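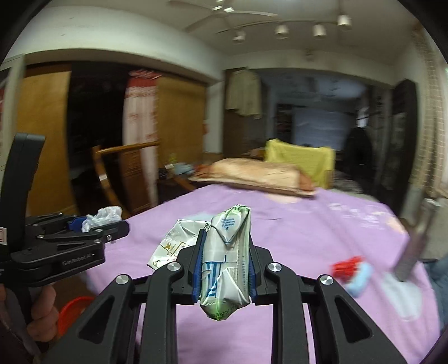 饮料纸盒到底要不要洗、要不要压扁？各地规定不一样，求经验

楼主 Ehsan_Kiani
大家好。我的中文是第二语言，如果有写得不清楚的地方，请告诉我，我会修改。
我搬到 Drakolley 已经半年，现在住的楼有 6 种垃圾桶，可是没有一个桶写着“饮料纸盒”。我以前住在 Campos，那里的规定很简单：纸盒和塑料瓶放在同一个袋子里，不需要压扁。现在的邻居告诉我，应该放进蓝色的纸类桶。另一位邻居说，绝对不可以放进纸类桶，因为里面有铝膜。
我查了市政府的小册子，上面只写“复合包装请按当地说明处理”。可是我要找的就是当地说明。
我的问题如下：
一、喝完以后需要用水洗吗？还是倒干净就可以？
二、需要压扁吗？两头的角要不要打开？
三、塑料盖子和吸管怎么办？
我家里每个星期喝很多牛奶和果汁，所以这件事对我不算小事。谢谢各位。

2楼 尼斯比特Gavin
先说结论：洗，压扁，盖子拧回去。
我在 Drakolley 北区住了很久。北区的纸盒是和金属、塑料一起收的，就是黄盖子的桶。你的邻居说蓝色桶，可能他以前住在南区，南区早年确实有过这样的做法，后来改了。
洗的时候不用洗得像碗一样干净，倒一点水进去，摇几下，倒掉。用洗碗剩下的水就很好。

3楼 Stanisława
我不太同意楼上关于盖子的说法。
盖子拧回去以后，盒子里面有空气，就压不扁了，或者压扁以后又慢慢鼓起来。我的做法是先压扁，把空气挤出去，然后再拧盖子。顺序很重要。
至于没有盖子的那种砖形盒，把上下的三角耳朵翻开，再用手掌从中间往两边推，很快就平了。吸管我会推回盒子里面，包吸管的塑料膜另外扔。

4楼 尼斯比特Gavin
回复3楼：你说得对，我写得太快了。是先压扁，再拧盖子。

5楼 Yevhen_S
我有一个不同的意见，希望不要让人不高兴。
我以前在一家小的分拣厂做过兼职，是很多年前，在 Rasus。我们那里的老师傅反而不喜欢压得太平的纸盒。压得太平，机器有时候会把它当成纸，送到纸的那一条线上去。立体一点的，比较容易和塑料瓶走在一起。
所以要不要压扁，应该看当地用什么设备。不能说压扁永远是对的。

6楼 Stanisława
回复5楼：这个我第一次听说。可是如果不压扁，我家厨房的袋子一天就满了。对住在小房子里的人，这是很实际的困难。
而且我们区的黄桶两个星期才收一次，大家都不压的话，桶盖根本关不上，乌鸦就会来。

7楼 Yevhen_S
回复6楼：我明白。我只是说我那时候看见的情况，现在的设备也许已经不同。最好有人问一问 Drakolley 的收运公司。

8楼 丹尼亚尔
我问过。收运公司现在是 Wininell，电话等了很长时间才有人接。接电话的人告诉我这几点，我当时用笔记了下来：
纸盒进黄盖子的桶，全市都一样，南区也一样。
可以压扁，他们“建议”压扁，但不压扁也会收。
不要把几个纸盒互相套在一起，也不要塞进别的瓶罐里面。
盖子可以留着。
里面还有很多液体的，他们不要。
我还问了要不要洗，对方想了一下，说“冲一下比较好”。我觉得他自己也不太确定。

9楼 Ehsan_Kiani
谢谢大家，特别感谢8楼打了电话。原来我把纸盒放进蓝色桶，放错了差不多 5 个月，有一点惭愧。
还有一个小问题：有些盒子里面是银色的，有些里面是白色的。冷藏的鲜牛奶一般是白色的，常温的一般是银色的。这两种需要分开吗？

10楼 尼斯比特Gavin
不需要分开，都进黄桶。银色的是铝膜，为了挡光和氧气，所以可以常温放很久。白色的只有纸和塑料膜。到了纸厂，先把纸浆泡出来，剩下的塑料和铝再另外处理，那是后面的事情了。

11楼 路过的人
我说一句可能不好听的话。我觉得洗纸盒是浪费水。一个盒子用一杯水，全城有多少个盒子？最后有多少真的被做成新的东西，也没有人给我们看数字。我现在都直接扔进普通垃圾，心里也没有什么负担。

12楼 Stanisława
回复11楼：不洗也可以放进黄桶，倒干净就行，8楼已经写了他们只是觉得冲一下比较好。不想用水，和直接扔进普通垃圾，是两件事情。
我自己冲洗的理由很简单，夏天牛奶会发臭。去年 6 月我出门 3 天，忘了冲，回来的时候厨房的味道我不想再描述。

13楼 路过的人
回复12楼：好吧，倒干净这一点我可以接受。数字的问题我保留意见。

14楼 Yevhen_S
关于数字，我也想看。我离开分拣厂的时候，纸盒打成大包以后要等很久才有车来拉，因为能处理的纸厂不多。但这不等于没有人处理。

15楼 丹尼亚尔
补充一个实际的方法：我在水槽旁边放一个旧的窄纸袋，压扁的纸盒竖着插进去，像放信一样。满了就把纸盒倒进黄桶，纸袋拿回来继续用。
竖着放的时候开口朝下会滴水，所以开口要朝上，或者先倒扣在沥水架上过一个晚上。

16楼 Ehsan_Kiani
竖着放的方法很好，我今天就试。我原来是平着叠，叠到 2 层就开始滑下来。
我打算写一张纸贴在楼下的垃圾房里，给其他新搬来的人看。草稿是这样：
“饮料纸盒请放入黄盖桶。请倒干净，最好冲一下。可以压扁，压扁以后再盖盖子。请不要把纸盒套在一起。”
请各位看看有没有语法错误，或者语气是不是太硬。

17楼 Stanisława
语法没有问题。“请不要把纸盒套在一起”可以改成“请勿互相套叠”，贴在墙上比较像正式的通知。不过你原来的那句更容易懂，外国邻居也看得明白。我会选你的。

18楼 尼斯比特Gavin
建议在最后加上日期，不然过几年规定又变了，纸还贴在那里，就和你邻居说的蓝色桶一样。

19楼 Ehsan_Kiani
好，我加上了“2月5日”。字也放大了一些。吸管的事我没有写进去，怕太长，如果有人问我再补。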